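Memorial bench and planting bed for our old school: how do we word the appeal, and who owns it afterwards?

Posted in Fundraising & Giving by Shabnam Marwat
October 8, 2026

Hello all, first time posting so bear with me. I'm one of a little group of former pupils from a girls' school in Surnthorpe (it merged with the boys' school years ago and the building is a sixth form college now, but they've kept our old name on one of the wings, which was nice of them). Our deputy head died in the spring, and at the reunion in September somebody said we should do something for her, and everybody agreed very loudly, and then I went to the loo and came back to find I was in charge.

What we want is a bench and a planted bed beside it, on the strip of grass by the side entrance where she used to stand in the mornings and catch the latecomers. The college have said yes in principle. So far we've got £2,927, most of it from the reunion itself and then a trickle of bank transfers with lovely messages attached. I'm keeping it in a separate account in my name and Tahira's, and I've got a notebook with every payment in it.

My worries are these. First, the letter. I've written to the people who couldn't come to the reunion and it reads like a gas bill. I don't want to guilt anybody into giving, some of our year are really struggling, but I also don't want to be so apologetic that they think we don't need it. Second, once the bench is in, whose is it? If the college decides to build a bike shed there, can they just take it away? And third, a few people have asked for their names on a plaque. One lady gave a very large share of the money and hasn't asked for anything, and I feel awkward about it from every direction!

Any advice from people who've done this sort of thing would be so welcome. I've been through the older threads here but they're mostly about sponsored walks.

Phyllis Stockdale

Oh I do feel for you, I was made secretary of ours in exactly the same way, except I'd gone to move the car.

We did a rose bed and a sundial for our old music mistress, and I'll tell you what I wish I'd known. Get the ownership business on paper before you spend a penny. We had a very friendly head who said "of course it'll always be there" and I'm sure he meant it, but he retired, and the next one had never heard of us. When they wanted to widen the path I had to go in with a folder of old emails and look pitiful. They were decent in the end and moved the sundial round to the front, but the roses went in a skip and I cried in the car park.

What you want is a short letter, one side of paper, signed by you and by somebody at the college who has the authority to sign things (ask whether that's the principal or the governors, it varies). Ours now says that the things are a gift and belong to the school, that the school will look after them, that if they ever have to be moved the school will write to us first and give us 3 months to say what we'd like done, and that if they can't be kept at all we may have them back. I'm not a solicitor and I don't suppose it would stand up to a determined one, but people behave a great deal better when there's a letter in the file. Give them a postal address as well as an email. Emails change.

And ask who is going to WATER it. I mean which person. A new bed needs a lot of water through the first summer and a college is shut for most of that. We had a rota in our second year, and I did most of it with a can from the cloakroom sink.

On your letter, stop writing to everybody and write to one person. I picture my friend Kandance, who moved away to Lagos after school and is very hard to impress, and I write it to her. Start with something your deputy head did or said. You've already got it, the bit about standing by the side entrance catching the latecomers, I could see her straight off and I never met the woman! Then say what you're making, what you've got, what you still need and when you'd like it by. If you put in a line such as "if you can't give this time, please send us a memory of her, we're putting them in a book", then the ones who are short of money still have something to do. We had some beautiful ones. A few of them sent a cheque later on as well, though that wasn't the point of asking.

Beca Sayce

just ring the college and ask them? they must get this all the time. also plaques are dearer than you think, they charge by the letter at some places, so don't promise anybody their name on it till you've got a price

(we didn't do names in the end on my mum's one, just hers, and not one person complained)

Tahira Siddiqui

Hello, it's me, the other half of the bank account. Shabnam said she'd posted so I've come to be nosy, and also to argue with her in public, which she'll be used to.

I think the names question is easier than she's making it. My view is that the plaque should have our deputy head's name on it, and "from her girls", and that's the lot. Then we do a proper list of everybody who gave or sent a memory and it goes in the front of the book, in alphabetical order with no amounts. The book can live in the college library and we can run off copies for whoever wants one. That way the person who gave £20 out of her pension and the person who gave the big sum are on the same page, and I do know both of those people and I'm quite certain they'd both prefer it.

About the big giver. Shabnam, ring her up! Don't write, ring. Say thank you, tell her how far it's got us, and ask her straight whether she'd like to be mentioned or left out. You've been fretting over it since the reunion and it's one phone call. I had an aunt who gave a good deal to her chapel and all she ever wanted was for somebody to come and have a cup of tea and show her the new windows. Perhaps this lady would like to choose one of the plants, or come and sit on the bench first.

I agree with Phyllis about the letter to the college. I'd add two things to it. One is insurance, as in, does the bench come under theirs once it's given (I'd think it does, but let them say so). The other is what happens to any money left over. If we get more than we need, and we might at this rate, people ought to know before they give whether it goes on upkeep or to the college hardship fund or back to them. I'd put a sentence about that in the appeal too. My own vote is upkeep, because benches need oiling and no one ever budgets for it.

One place I'd disagree with Phyllis a bit is the deadline. I wouldn't make it too soon. Some of our year aren't online at all and it takes ages for word to get round by way of sisters and Christmas cards. But do put one, or it drifts. We ran an appeal for a minibus at the community centre with no closing date and we were still getting odd fivers when the minibus was on its second clutch.

I'll bring the samosas when we go through the draft. Could you print it in a decent size this time, please, I couldn't read the last one even with my glasses on.

Shabnam Marwat

Thank you, thank you, all of you. Phyllis, I've pinched your "send us a memory" line nearly word for word, I hope that's all right. Beca, you're right about the plaque, I've had a price now and had to sit down. I've rung the lady (yes Tahira, I did it) and we talked for ages, and she'd like to be left off everything but would love to choose the lavender.

The college are sending somebody to walk round the site with us and I've written "WHO WATERS IT" at the top of my list. Will come back and tell you how we get on.

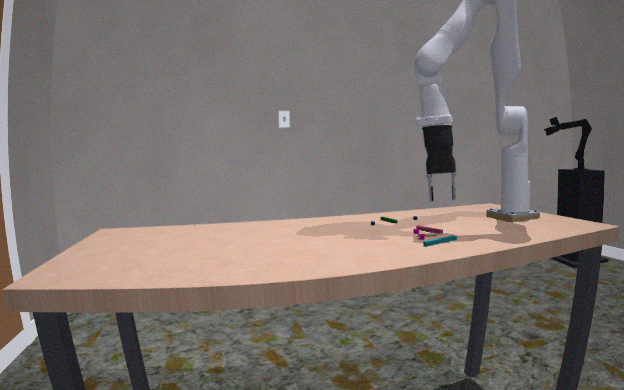 Robotic arm at the end of a wide wooden-topped table (computer render)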